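The Long Way Round to a Telephone Line

An island, a ferry, and the wire that took its time

The ferry to Pladamari leaves from the far end of the harbour, past the fish sheds and the place that mends outboard motors, and if you are carrying anything bigger than a suitcase you are expected to help load it. On the morning I went over there was a wardrobe, a crate of hens, a great many sacks of potting compost and a birthday cake in a tin, which I was handed at the gangway by a woman who seemed to take it for granted that I would hold it level all the way across. I did my best. There was a swell on, and I have never been so glad to see a jetty.

I had come to write about how a small island talks to the rest of the world, a subject I have been fond of ever since my grandmother, who lived at the end of a very long lane, used to walk to the telephone box with a bag of coins and a cushion. Pladamari has 627 people on it, by the reckoning of the parish noticeboard, and every one of them over a certain age has a story about waiting. They waited for the post, and for the newspapers, and for the doctor's boat. They waited for the first telephone, which was put in at the harbour shop and could be heard by anybody buying cheese. I spent most of a week listening to these stories, and I could happily have stayed for a month.

The harbour shop is called Sæther, after the family who built it, though they left long ago and the name over the door has been repainted by so many different hands that the two letters squashed together at the front have turned into something more like a small crab. It sells paraffin and knitting wool and very good rye bread. Behind the counter there is still a shelf, a little above shoulder height, where the telephone stood. Beside it the plaster is covered in pencil: numbers, sums, the beginnings of shopping lists, a rather fine drawing of a goat. When the shop was last decorated the painters were told to stop a hand's breadth short of all this on every side, and they did, so that it sits there now like a picture in a frame of fresh cream paint.

People rang from Sæther to order coal and to announce babies. If a call came in for somebody up the hill, a child was sent running, and the caller simply held on. One old man told me he had been that child for several summers and was paid in liquorice. He said the trick was to shout the news from the gate to save your legs, and that this was how the whole of the upper village came to know about his aunt's engagement before his aunt had got her boots on. He laughed so much telling me this that he had to sit down on the harbour wall, and then of course he remembered another one, about a telegram and a pig, which his daughter has asked me not to print.

Before the telephone there was the lamp. It stood on the hill above the chapel, and it was lit when somebody on the island needed the doctor. On the mainland side a farmhouse had the job of looking out for it each evening before the family went to bed. I walked up there on the Saturday with a flask of tea, and the stone base is still in place, rather lower than I had imagined and much favoured by sheep. You can see the mainland clearly enough on a fine day. In February, with the rain coming in sideways, I should think you would have lit your lamp and gone home and hoped.

It is easy to be sentimental about all that, and I am as bad as anyone. The women I met at Sodo, which is the café in the old net loft, put me right very kindly over a plate of cardamom buns. Sodo has long tables and a stove, and if you come in alone you are waved over to join whoever is there already. One of them had brought up her family on the west side, where the wireless signal never did reach and the telephone wire came down with every proper gale. She could remember sitting up with a feverish baby, with the line dead and no boat until morning, and she did not want to hear a word about the charm of it. Her friend agreed, and passed me the butter. Then the two of them fell to arguing about which winter it had been, and a third woman was called over from the next table to settle it, and it was settled, though I don't believe anybody changed her mind.

So when Zuvton, the little company that looks after the lines on this stretch of coast, said it would bring a cable ashore and run it up to the houses, there was not much opposition. There was a good deal of talk. Some of it was about the trench, which had to go round the chapel yard and through the edge of a potato field, and some of it was about whether the island would still feel like itself with films coming out of the wall. The school wanted it first. The fish buyer wanted it first as well. In the end it went to whoever was nearest the jetty, as most things do here, and the upper village got it last and has not stopped mentioning the fact.

I had pictured something grander, I must say. You come ashore expecting some sort of monument, and what there is on the beach is a green cabinet with a bench beside it, where people sit to take off their shoes. From there everything goes underground, and comes up again in porches and under stairs and, in one house I visited, in the larder, behind the jam.

Indoors, most people have kept to wires. The walls on Pladamari are as thick as a church's, built to keep out a wind that has come a very long way with nothing to stop it, and a wireless signal gives up somewhere in the middle of them. A house of any size will have a cable pinned along the skirting board, over the door frames and up the stairs. Some have been painted in with great care to match the woodwork. Others have simply been left to dangle. I grew quite interested in these cables, and took to following them with my eyes while I was being given coffee, so that I'm afraid I must have seemed a very shifty sort of guest.
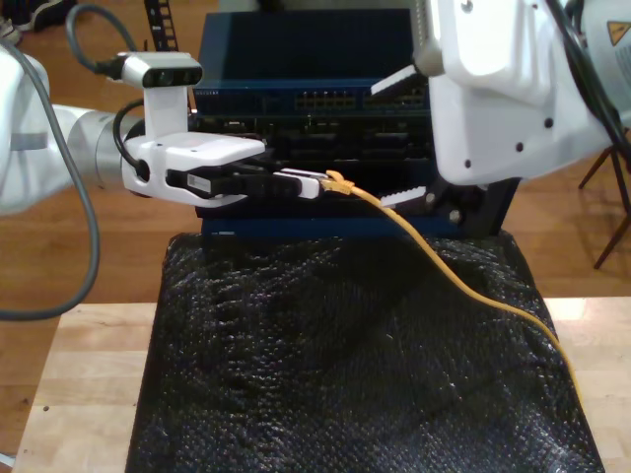 Small but essential: a black-and-white Ethernet connector housing.

There is a drawer for the bits and pieces, naturally. Every kitchen I sat in had one, with spare plugs in among the string and the candle ends, and there is a fair amount of borrowing between neighbours when something has been trodden on or chewed. The ferry can take up to 3 days to bring a parcel when the weather is being difficult, and a household that needs its line for work or for lessons won't sit about that long if there's a plug to be had across the road. The borrowed plug is returned with eggs, or isn't returned, and is remembered.

What do they use it for, all this speed? I asked nearly everybody, and I had hoped for something surprising, but the answers were much the same as they would be in my own street. They talk to grandchildren. They look at the weather, from four or five different forecasters, and then go outside and look at the sky. A retired skipper is learning the accordion from a teacher he has never met in the flesh, and practises with the window open. The west-side mother from the café can speak to a nurse in the middle of the night if she wants to, though her babies are grown and gone now, and she told me she has hardly ever done it. She likes knowing where the number is. She has written it on the wall next to her telephone, in pencil.

And the harbour shop is as busy as ever, which had been a worry. I went in on my last afternoon to buy bread for the journey and stood for a good long while behind a discussion about gooseberries, followed by one about somebody's new roof. Two messages were left with the shopkeeper while I waited, both for people who have perfectly good lines at home. She wrote them on a paper bag and tucked it behind the scales.

The boat was late going back. I had the cake tin with me again, empty this time and washed, with a note taped to the lid saying whose it was and which house to leave it at.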